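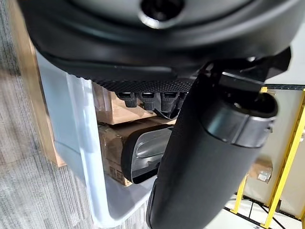 Zellport 7 stage piano preamp. Back in stock Monday, first batch went fast.

Made for gigging jazz players. Two channels, DI out, mute switch. Warm low end, no hiss at club volume. Runs off the supplied adapter only, battery verison is the Zellport 3.

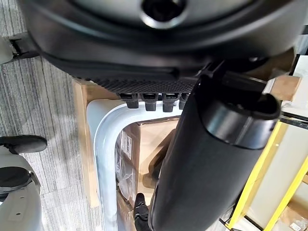
Posted by Shadi Yammine, Tannous Music

Used it all October with the Urau trio. Upright bass in one side, Rhodes in the other. Held up fine. Knobs a bit stiff at first.

Weight 900 g, 800 without the bracket.

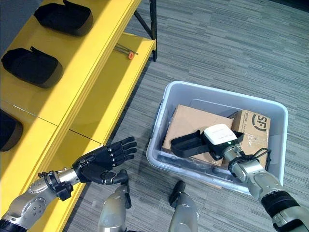 Bracket fits most mic stands, screws included. Spare knobs sold seperately, ask for Fouad at the Jisivdale shop.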